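Delstead toy library gets its big blocks sorted at last

Community news | 14 comments | Share

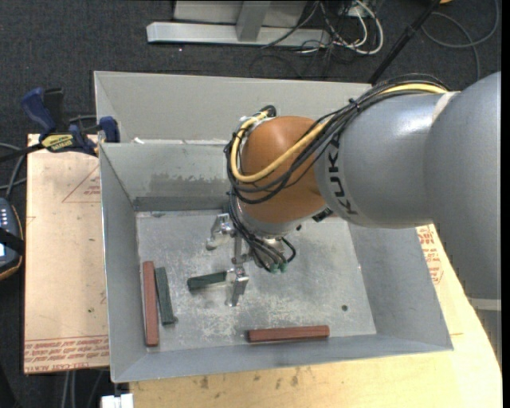 Green and reddish-brown blocks in the sorting bin, with a gripper up against one of the green ones.

Families in Delstead will be able to borrow building blocks again from June, after a long spring of sorting at the Avden Road workshop, and we couldn't be more pleased for everyone who has been asking at the desk!

The collection has grown to 161 blocks over the years, mostly through kind people clearing out their lofts, and it had become a real muddle, with long ones and short ones tipped in together and the colours all mixed up. Each block is now being put with others of its own colour and length, and any with rough ends are set aside for a good sanding before they go out to little hands.

Over 93 have been finished so far and packed into cloth bags, which can be borrowed for 2 weeks at a time, just as before. The reddish-brown ones have always been the favourites (they make lovely bridges), so do put your name down early if your children have their hearts set on them.

The workshop opens at 9 in the morning and there is usually a pot of tea on the go. Spare drawstring bags would be very welcome, the bigger the better.

37 shares

Sign up for our free newsletter

Contact us | © Delstead News | Back to top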